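### 4.2 Do review prompts change what buyers say?

The case for automated review prompts is usually made by the people who sell them. A shop installs an add-on, the add-on emails each buyer a set number of days after delivery, and the number of reviews on the product pages goes up. We do not dispute that last part. What we doubt is the step that normally follows, where more reviews are taken to mean better information for the next buyer.

Earlier work by Michailidis and Simon treated every review as equal once it had been published. Their measure was the share of orders that ended in a review, and on that measure any prompt beats no prompt. It is a poor measure. A buyer who writes "fine, thanks" to make the emails stop has been counted as a success, and so has a buyer who rates the courier and says nothing of the goods.

We therefore looked at 32 shops using the Peltow add-on, all of them small sellers of kitchen and household goods. Twelve had switched prompts on before November and the rest had not. We would have preferred to assign the shops ourselves, but neither Peltow nor the shop owners would agree to it, and the comparison is weaker for that. Owners who turn on prompts are likely to be the same owners who answer emails quickly and pack their parcels well - in which case the add-on gets the credit for the owner.

Each review was read by two coders, who marked whether it mentioned the product at all, whether it gave a reason for its rating, and whether it held anything a buyer could not have found in the listing. Reviews on which the coders disagreed went to a third reader. The listings themselves were not scored. They vary a great deal in length, and most carry one or two pictures of the goods in use or in store. 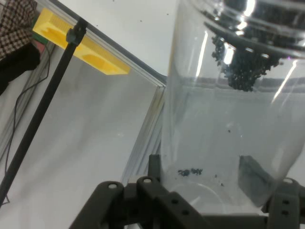
*Figure 3. Dark granules in a clear plastic cylinder.*

Does a higher number of reviews make a product page more useful to the next buyer? Only when the added reviews contain something new, and in our sample most of them did not.

Prompted reviews were shorter, gave fewer reasons and repeated the wording of the prompt more often. Where the email asked "Are you happy with your order?", the replies were full of the word "happy". Where it asked for a star rating first and a comment second, many buyers stopped after the stars. One shop, which we call Kiltlow, had 98 prompted reviews on a single product, and only three of them said anything that was missing from the listing. It is an extreme case and we do not rest the argument on it, but it is also the shop that Peltow's sales material would count among its best results.

The usual defence is that buyers read the average and skip the comments. That may be so. If it is, the average needs a closer look than it tends to get. Prompted averages in our sample were higher, and there are at least two ways to explain this. Prompts may bring in satisfied buyers who would otherwise have stayed silent, as the makers of these tools like to say. Or the timing may do the work, with the email arriving before a lid has cracked or a seal has failed. Our data cannot separate the two, and we have not seen data from anyone else that can.

We also tried the Lennox scoring method, which gives each review a weight based on its length and its vocabulary. We dropped it after a first pass. Long reviews scored well even when they were plainly about the weather on delivery day, and a short, exact warning about a wrong size scored close to nothing. Prurnano, a newer tool that claims to solve this, would not let us see how its weights are set, so we have left it out.

None of this shows that prompts do harm. A shop with no reviews at all may well gain from a handful of dull ones, and several owners told us as much. Our objection is narrower. Review counts are being reported as though they measured quality, by firms that charge by the number of prompts sent, and the papers that repeat those counts have seldom opened the reviews and read them.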